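Print
E-mail

Urkley Hand Controllers: a Review After Our First Month

Mon 2 November

We bought the Urkley controllers in October, for teaching two arms to handle clothes. You hold one controller in each hand, you move, and the arms follow. Every demonstration is saved, and later the robot learns from it. The set comes with a base station and a foot pedal for starting and stopping the recording.

The good part first. The delay is so small that I stopped thinking of it after the first morning. The trigger closes the fingers little by little, so one can take a soft knit without pulling it out of shape. I have recorded 668 demonstrations of picking up and folding sweaters, and my wrists are not tired as they were with the old Milis handles.

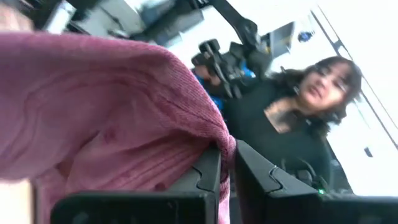

Llinos Prydderch wrote to me that she disagrees about the trigger. For her it is too light in the last part, and with thin fabric she closes the fingers before she wants to. She sent her set back and teaches by hand again, moving the arm directly.

I understand this, but I would not go back. Guiding by hand is slow for two arms at once.

What I like less is the pedal. It slides on a smooth floor, and if you press it twice the recording is lost without any warning. The manual is also very short.

The price is over 3,000 dollars, and the spare grips are sold separately. For a lab which records every day I can recommend it.

E-mail this review
Print this page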